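Fabric care and laundering > Colour and dye > Teal cotton bleeding at 40, fixative or not?

Holley_weft
Posted 17 Nov 2019

I have a length of teal cotton, plain weave, to be cut into napkins. A test piece from the same bolt bled in the first wash and again in the second. The third wash water was still visibly tinted. Detergent was an ordinary colour liquid, no bleach, 40 degrees, full cycle.

Before I cut the rest I want to settle whether to fix it or wash it out.
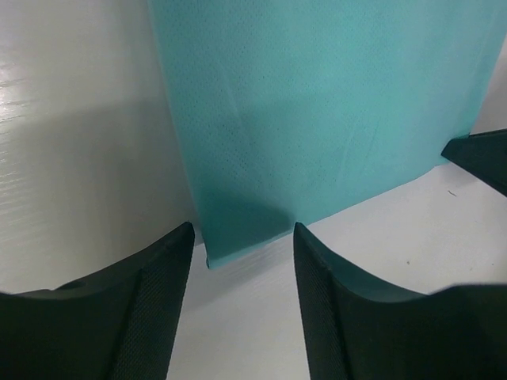
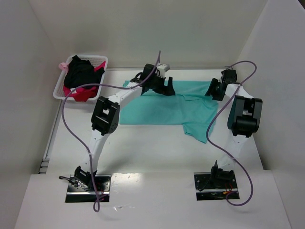
The supplier (Moslow) lists the cloth as reactive dyed and says nothing else. My understanding is that reactive dye bonds to the cellulose and that what comes out in the wash is dye that never bonded. If that is right, a fixative should be unnecessary and enough hot rinsing should clear it. Three washes have not. Either the dye is not reactive or I am washing too cool.

Water here is hard, if that matters.

kamwah_shih
Reply 1

Too cool. Unbonded reactive dye sits in the fibre and comes out slowly at 40. Soak it at 70 or above for an hour, drain, repeat until the water is clear. Fill the vessel properly, because a small volume of water saturates and then the dye just moves back and forth.

Hard water does matter. Calcium makes the loose dye less soluble. Use a softener or a detergent that contains one.

Chu_S
Reply 2

Agree on temperature, disagree on repeating until clear. You can be there a long time with turquoise. The common turquoise reactives are large molecules and they wash off worse than the reds and yellows. I have had turquoise towelling run faintly for 10 washes and never mark anything else in the drum. Tinted water and staining are two separate problems. Test for staining.

Method: cut a strip of undyed white cotton, stitch it to a strip of the teal, wash both at the temperature you will really use, dry flat. If the white stays white, get on with the napkins.

Holley_weft
Reply 3

Flat and touching, or hung?

Chu_S
Reply 4

Flat and touching, damp. It is the worst case. Most staining I see comes from a wet load left sitting in the machine.

cheung.hy
Reply 5

Fixative. I know it is unfashionable on this board. A cationic fixative holds the loose dye on the cloth and you are done in twenty minutes. I used the Privier one on a set of curtains and they have not run since.

kamwah_shih
Reply 6

Curtains get washed twice a year. Napkins get washed every week with grease on them. Fixative comes off gradually with detergent and takes the loose dye with it, so the bleed is put off to a later date. Some of them also shift the shade and lower the light fastness, and turquoise is one of the colours where it shows.

I would also want to read the label before using one on something that goes near food.

cheung.hy
Reply 7

The label on mine says rinse thoroughly, nothing about table linen either way. Fair point on the grease. I still think for a cloth that has already had a proper hot soak, fixative as a last step does no harm.

kamwah_shih
Reply 8

As a last step I have less objection. As a first step it traps everything you wanted rid of.

ChiaJung_C
Reply 9

Has anyone established that it is reactive dyed? Suppliers write that on everything. If it is a direct dye, then 70 degrees will strip it and you will have pale napkins.

Check: put a scrap in a pan of water just off the boil with a drop of detergent and leave it until cool. Keep a dry scrap beside it. If the wet one, once dried, is clearly lighter than the dry one, it is direct dyed and you should wash cool and separately for ever, or fix it. If the two match and the water is coloured, it is reactive with excess.

Compare them by a window. Teal looks greener under warm bulbs and people fool themselves.

Holley_weft
Reply 10

Did the scrap test this morning, two scraps, covered pan, softened water. Water went a strong blue. Dried scrap against dry scrap by the window: I cannot separate them. So reactive with excess, I take it.

Will soak the full length. Does salt or vinegar do anything at this stage?

Chu_S
Reply 11

No. Vinegar does nothing useful on cotton. Salt pushes dye towards the fibre, the opposite of what you want while rinsing. My mother would disagree.

ChiaJung_C
Reply 12

Soak before cutting, and overlock the raw ends first or you will lose a couple of centimetres to fraying. Allow for shrinkage as well if it has only been to 40 so far.

Holley_weft
Reply 13

First soak done at 70, water dark. Second noticeably paler. Ends are zigzagged, no overlocker. Going for a third overnight and then the white strip test.

cheung.hy
Reply 14

Don't leave it folded in the cooling water overnight. You can get tide lines along the folds.

Holley_weft
Reply 15

Noted, taking it out now.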